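21/06/2022
By the Mofokeng workshop blog

Open day at Fulitz: belts, bins and a very good bun

I've wanted to see inside the Fulitz works since they moved out to Plustus Park in December, so when they opened the doors I was on the early bus. 148 of us had put our names down and they split us into small groups, so you could get right up close to things. My group began in the sorting room, with its long green belt and white panelled wall.
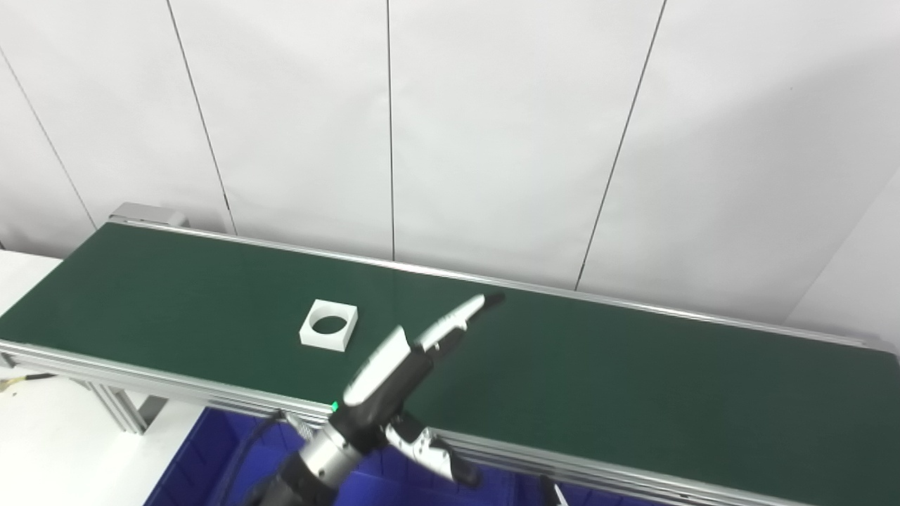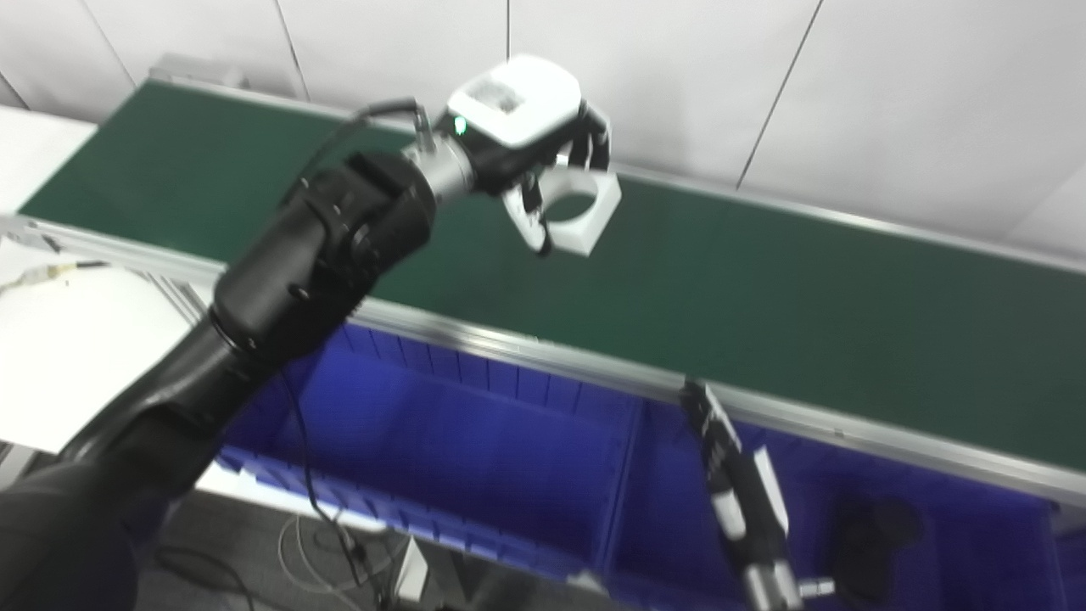 The square white part with the big round hole, and blue bins below the belt.
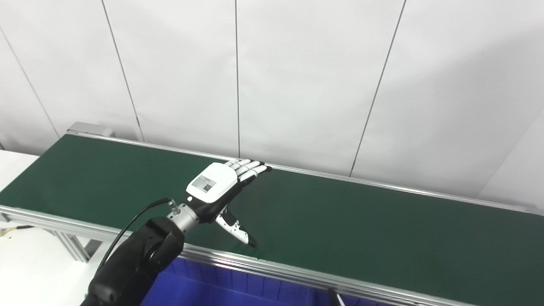 I could have stayed in there all morning! The parts are spacers for Skikero shelving, and our guide passed a few round so we could feel how light they are. A full batch is 200, and each one gets its hole checked with a plug gauge before it goes for packing. I asked about the belt surface (I always ask about belts) and was told they tried a rougher one first and it marked the parts, so they went over to the smooth kind and have stuck with it.

After that we went through to the packing hall, which is much louder, and saw the cartons being taped and stacked. Each pallet takes 184 cartons. The stores came next, with 673 labelled drawers of fixings, and I was very jealous of the labelling.

Tea was in the canteen, and the cinnamon buns were superb. Bring flat shoes if you go next time, as the stairs up to the stores are open mesh, and leave your big bag at the front desk.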